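Cahier d'atelier - poste de tri des boîtiers, Hastico
Mercredi 16 mars 2022

Repris le poste à deux bras ce matin, même table, mêmes bacs transparents au fond à droite. Consigne inchangée : boîtiers bleus dans un bac, noirs dans l'autre. Le lot Brulent fait 200 boîtiers, il doit partir chez Espinoza vendredi.

Réglage de la hauteur de prise : remonté de 3 mm à gauche, rien touché à droite. Les couvercles sont souples et le doigt gauche appuyait trop quand il arrivait par la tranche. À surveiller sur les noirs, on voit mal le bord sous les reflets.

Discuté avec Nelu Matei de ce que devient le travail au poste. Avant, il triait à la main toute la matinée, debout, et le contrôle des charnières passait en fin de journée quand il restait du temps. Maintenant il garnit la table, regarde les prises et contrôle entre deux séries. Il préfère, sauf l'attente : trop courte pour commencer autre chose, trop longue pour rester planté là. Il demande que le contrôle soit installé à côté du poste et non plus au fond de l'atelier. Noté, à chiffrer avec Grollach pour l'établi.

Autre point soulevé par Nelu : quand une prise rate, qui décide d'arrêter ? Pour l'instant c'est moi, et si je suis en réunion il attend. À partir de demain il arrête et relance seul, et il inscrit le motif dans la feuille de suivi. Je lui montre la reprise après arrêt à 8 h.
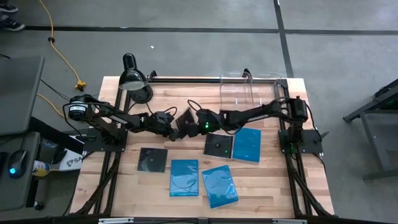
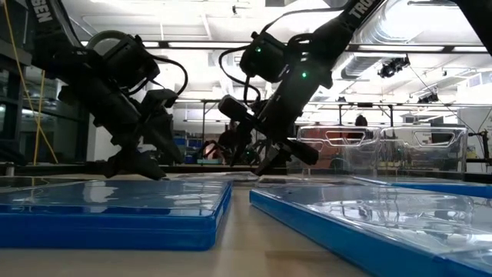
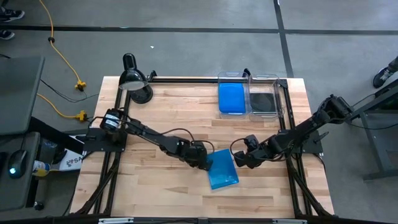 Poste à deux bras, boîtiers à trier. Bacs au fond à droite.

Temps de cycle : 18 secondes par boîtier en moyenne sur la série du matin. À la main, Nelu va plus vite, il ne s'en cache pas. Le gain est ailleurs, sur le contrôle, qui est fait le jour même. Ne pas présenter ça à la direction comme un gain de cadence, on nous le ressortirait au prochain budget.

Équipe de l'après-midi pas encore formée. Ils ont entendu dire que le poste allait « remplacer le tri » et la question est revenue à la pause. J'ai répondu ce que je sais : pas de poste supprimé sur ce lot, les heures de tri passent au contrôle. Pour la suite je n'ai pas de réponse, il faut que quelqu'un vienne le dire clairement avant la fin mars.

À faire :
- feuille de suivi des arrêts, une colonne motif et une colonne initiales
- essai avec boîtiers très rapprochés, les doigts manquent de place
- voir si on baisse la lampe, les reflets gênent sur les couvercles
- rappeler Grollach pour l'établi de contrôle
- caler une heure avec l'équipe de l'après-midi - Nelu veut bien faire la démonstration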